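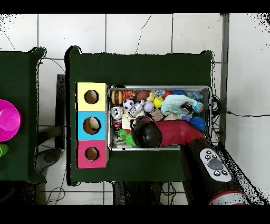 The Slow Miners of Hornatwood

Malte Lammers keeps his crypto wallet the way my grandmother kept her button jar, which is to say that he knows every item in it and could tell you the story behind most of them. When I visited him at his home in Hornatwood in September, he had the thing open on the kitchen computer before the coffee was poured, and he was already scrolling through his lanterns.

The lanterns come from Grallilix, a small blockchain game that has been running quietly for a few years now. If you have never heard of it, you are in very good company. It has never had a big launch or a famous backer, and its tokens have never been worth enough to make anyone quit a job. What it does have is a crowd of players who simply won't leave, and after spending a good part of the fall talking with them I think I'm beginning to understand why.

The idea of the game is easy to explain, even if the machinery underneath it is not. You are a miner in an imaginary valley. You dig, and now and then you find something – a lantern, a pick, a lump of odd-colored ore – and whatever you find is recorded on the chain as yours. You can keep it, trade it, or melt it down with other finds to make something new. Melting is permanent. The old items are destroyed for good, and everybody in the game can see that they are gone.

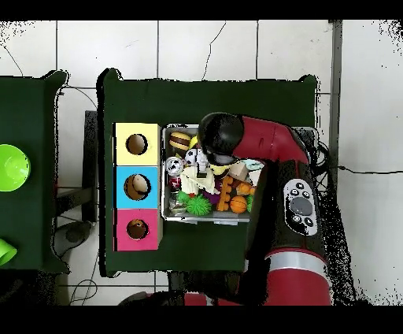 That last part matters a great deal to the people who play. In most online games the company can print as many magic swords as it likes, and your rare one may be common by lunchtime. In Grallilix the rules for each kind of item were written into the contract at the start. There were only ever 75 copper lanterns, and so many have been melted over the years that just 16 remain. Lammers owns one of them. He has been offered a fair amount of money for it and has turned it down each time, mostly, he told me, because he likes how it looks next to the others.

The game was put together by a studio called Wendt, which had spent its early days writing payment software and got into games more or less sideways. The team wanted a friendly way to test a wallet they were building, and a mining game seemed like a cheerful way to get people to send a lot of small transactions back and forth. The wallet was shelved in the end, but by then the players had settled in, and the studio, to its credit, kept the lights on.

Keeping the lights on is a bigger job than it sounds. The network needs validators, the computers that check every transaction and agree on what happened, and the original contract calls for at least 12 of them to be online at any given moment. For a long while Wendt ran most of these itself. Last year it started handing them over to players, one at a time, with a good deal of patient hand-holding along the way. Lammers runs one on an old desktop in his hallway closet, where it hums away behind the winter coats.
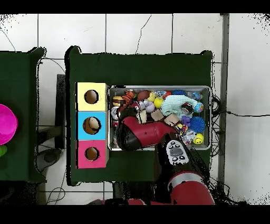 Neladgate, as one of the longest-playing members is known in the game, was not in favor of the handover at first and said so at some length on the message board. The worry was that hobbyists go on vacation, forget their passwords and lose interest, and that a chain is only as good as the people who remember to update it. After a few months of watching the thing run smoothly, Neladgate softened enough to set up a validator too, though the warnings about backups still go up on the board every month.

Those warnings are good ones, by the way. A player who loses the recovery phrase to a wallet loses everything in it, and there is no help desk that can bring it back. I heard several sad little stories of this kind, including one about a phrase written on the back of a grocery list. The studio now asks newcomers to type their phrase in again a few days after joining, just to be sure they still have it. It's a small bit of nagging, and the players I spoke with were all rather grateful for it. 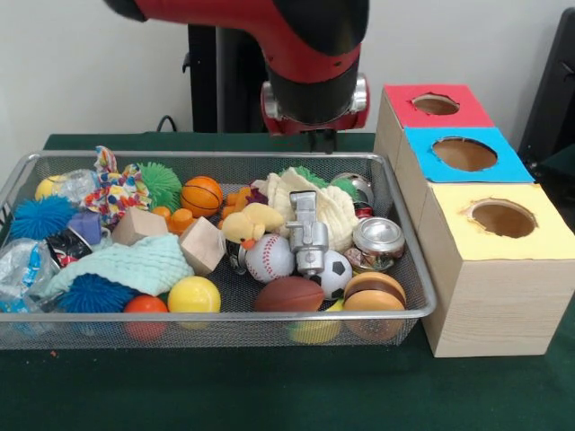
So does it cost anything to start? A new player can dig for free, and the first 80 transactions are paid for by the studio, so you can wander around the valley for quite some time before you need to buy a single token.

I used mine up faster than I expected, I'm afraid. I dug in the wrong places, traded a perfectly decent pick for a lump of ore I didn't need, and then traded it back again at a loss. Lammers watched all this over my shoulder with great kindness and only sighed once. By the time I had to leave for my train I had found a tin lantern, the most ordinary kind there is, and he showed me how to give it a name. I called it Button.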